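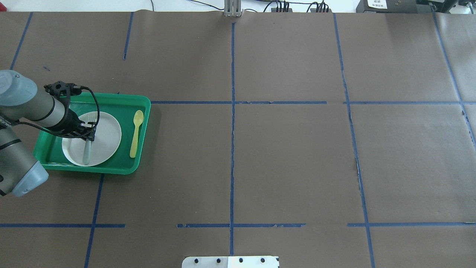

A green tray with a plate and a pale yellow spoon, on a table covered in brown paper.

Cidley Lunch Club scheme to open two further kitchens

The Malhotra Trust has confirmed funding for two new community lunch kitchens in Cidley, bringing the number it supports across the district to seven. The first will open at the Vuston Road Hall on 24th February, with the second to follow at the former Ginden Library once building work has finished.

The lunch clubs offer a hot midday meal to residents aged 60 and over, together with anyone who cares for them. Meals are free to those receiving Pension Credit. Other guests are asked to pay a fixed charge, which remains at last year's level.

Demand for places rose sharply over the winter. The existing kitchens served 2,000 meals in December, double the 1,000 served in the same month a year earlier, and three of them have been running waiting lists.

Rekha Bhatia, Chief Executive of the Malhotra Trust, said: "We have had to turn people away on cold days, and that is not acceptable to us. The new kitchens will allow us to offer a place to everyone now waiting in the north of the town, and to open on Saturdays for the first time."

Both sites will follow the menu drawn up by the Trust's head of catering, Gøran Holmgren. Each day's choice includes a vegetarian main course, and softer dishes are available for guests who have difficulty chewing or swallowing. Halal meals can be ordered up to noon on the previous working day.

Mr Holmgren said: "Our guests told us they wanted proper puddings and smaller portions of meat. We have changed the menu accordingly, and the rhubarb crumble is staying."

Vuston Road Hall has level access from the car park and a hearing loop in the main room. The number 7 bus stops outside. At Ginden, the former reading room is being fitted with a kitchen and an accessible toilet, and the opening date will be published on the Trust's website.

Residents may register by telephone or in person at any existing lunch club. Relatives and GP surgeries may also apply on a resident's behalf, with that person's consent.

ENDS

Media enquiries: Afshin Ansari, Communications Officer, Malhotra Trust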